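Checklist 51, papered bay at Skuscombe. Covers the frame, the three papered walls, the printed floor, the wire basket and small items kept or used in the bay. Applies from December until replaced.

Inspector: Viorica Iordache
Second reader: Nuala Ó Conaill
Copy to: Lucimara Frota

Mark each line OK, ACTION or N/A. A line marked ACTION must have a comment and a name against it. A line left blank is treated as not inspected and the sheet goes back to the inspector. Inspect with the room lights fully on. Allow 10 minutes before starting for anyone working at the bay to finish and stand clear.

## 1. Frame

- 1.1 Horizontal rail at top of back wall, secure at both ends: **OK**
- 1.2 Corner joints, no movement under hand pressure: **ACTION**
- 1.3 Cut ends of aluminum free of burrs: **OK**
- 1.4 Nothing hung from or balanced on the rails: **OK**

Comment on 1.2: slight movement at the back-left joint when the post is pushed sideways. Fastener tightened during the inspection and the joint rechecked. Movement is reduced but still detectable. Sumeya Tsegaye to replace the fastener. The bay may stay in use meanwhile, on condition that nobody leans on the post.

Comment on 1.3: checked with a cotton cloth drawn along each exposed end. No snags. The previous inspector used a bare finger for this check. Please use the cloth.
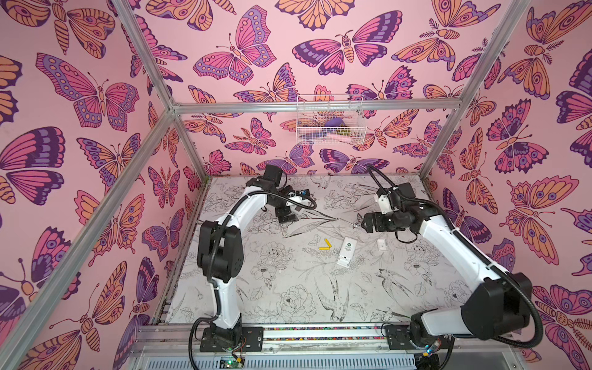 ## 2. Wall covering

- 2.1 Butterfly paper flat at the seams, all three walls: **OK**
- 2.2 No loose edge within reach of the floor: **ACTION**
- 2.3 No tears that expose the backing board: **OK**
- 2.4 Paper free of tape, labels and handwritten notes: **OK**
- 2.5 Paper dry to the touch: **OK**

Comment on 2.2: a short length has lifted low on the right wall, near the floor line. It can be pressed flat but does not stay there. Re-glue with the paste already held in the store and keep the bay clear until the paste has set. Do not pin or staple. Staples used for an earlier repair worked loose and one was found on the floor of the bay.

Comment on 2.3: the pattern is busy enough to hide a small tear at normal viewing distance. Inspect with a flashlight held flat against the wall, working from the left wall around to the right. A raised edge shows up as a shadow across the print.

## 3. Loose items and batteries

- 3.1 Small items on the floor of the bay identified and in use: **OK**
- 3.2 Cells free of dents, swelling and leakage: **OK**
- 3.3 Cells of different types not stored together: **ACTION**
- 3.4 No cells in contact with bare metal: **OK**
- 3.5 Used cells bagged with terminals taped: **OK**

Comment on 3.3: the storage tub outside the bay held two types together. Sorted at the time of inspection. The tub has one compartment and needs a divider, or a second tub. Caoimhe Keogh to decide which and note it on the next sheet.

Comment on 3.4: the aluminum frame counts as bare metal. So does the wire basket. Cells are not to be stored in the basket under any circumstances, even for a short time. 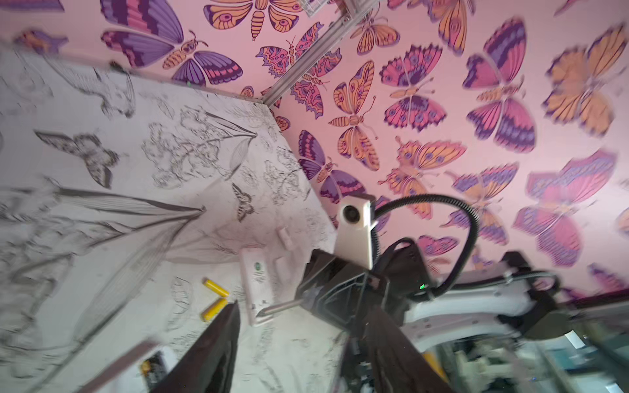 May cells be left out on the printed floor between tasks?

They may stay out during a working session as long as someone is in the room. At the end of the session they go back to the tub, and the last person out signs for them.

## 4. Floor surface

- 4.1 Surface flat, no ridge or bubble that could tip a small item: **OK**
- 4.2 Edges held down along the back and both sides: **OK**
- 4.3 Surface clean: **ACTION**
- 4.4 No residue from cleaning products: **OK**

Comment on 4.3: fine grit along the back edge, where it meets the wall. Brush out with the soft brush, then wipe with a damp cloth, wrung hard. Keep the cloth off the wallpaper. The fine black drawing makes specks difficult to see, so run a clean white cloth over the surface and inspect the cloth.

Comment on 4.1: the old sheet bubbled near the center after a wet wipe and had to be replaced. Check this area again the morning after any cleaning.

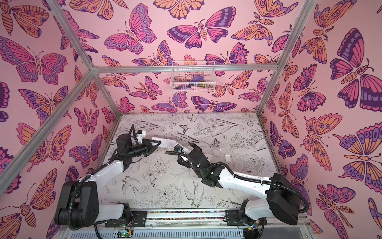 Checklist 51 - Issue 2 - Page 2 of 2

## 5. Wire basket

- 5.1 Basket hangs level: **OK**
- 5.2 Mountings firm, no play when the basket is lifted gently: **OK**
- 5.3 No broken wires or sharp ends: **OK**
- 5.4 Contents below the rim: **OK**
- 5.5 Contents light enough to be lifted out with one hand: **OK**

Comment on 5.2: lift from below with an open hand. Pulling the front edge forward loads the top mountings and tells you nothing useful about the lower ones.

Comment on 5.4: the limit is the rim, whatever the item weighs. Long items laid along the bottom are acceptable if no end comes through the mesh. 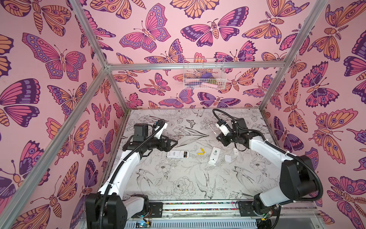 *Back wall with wire basket, below the horizontal bar.*

## 6. Open actions

| Line | Action | Name |
|---|---|---|
| 1.2 | Replace fastener, back-left joint | Tsegaye |
| 2.2 | Re-glue paper, right wall | Iordache |
| 3.3 | Divider or second tub | Keogh |
| 4.3 | Brush and wipe back edge | Iordache |

Second reader's note (N. Ó C.): 1.2 accepted as an interim measure only. If movement is still detectable after the fastener is replaced, take the bay out of use and inform Lucimara Frota the same day. Line 2.2 to be rechecked with the flashlight once the paste has set.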